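Search this site... Go

Open day FAQ — Flulel robot hall, Busham

Updated 1/13/21. Same questions keep coming in so answers are here. Ask for Mpho Moodley at the desk if yours is missing.

Do I need to book?
Yes. 200 places per session, 2 sessions. Booking closes when they're gone, no waiting list this time — sorry.

What does it cost?
Free. Parking is five dollars, pay at the gate, cards only.

What will I see?
The button bench mostly. Control boxes, switches, small parts, all laid out on a table with a robot hand at work over it. Then the Brultimness sorting line, if it's running. In October it wasn't, and people were let down, so no promises.

How long is the bench demo?
Short. Plan on one full round, then questions. Staff will repeat it if teh group is small. 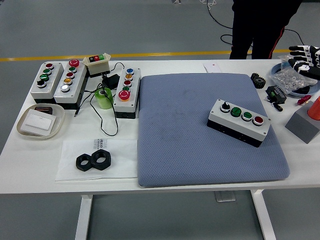

Button bench, control box on the cushion, robotic hand at right.

Can I press the buttons?
Not on the bench. There's a spare box by the entrance for kids — press away.

Where do I stand?
Behind the yellow line. Mind the cables on the floor. Strollers OK in the main aisle, not near the benches.

Is it loud?
Bench is quiet. Sorting line is not. Ear plugs at the desk, bring your own if you're picky.

What's Zulu?
Our name for the practice program. 1,000 tries per part before we show it to anyone. Ask the bench crew, they like talking about it.

Can I take photos?
Yes, no flash. Please dont post other visitors' kids.

School groups?
Email first. We need one adult per five students, and a list of names at the door.

Food?
Vending machine in the lobby. Nothing past the double doors, water included.

14 shares | 2 comments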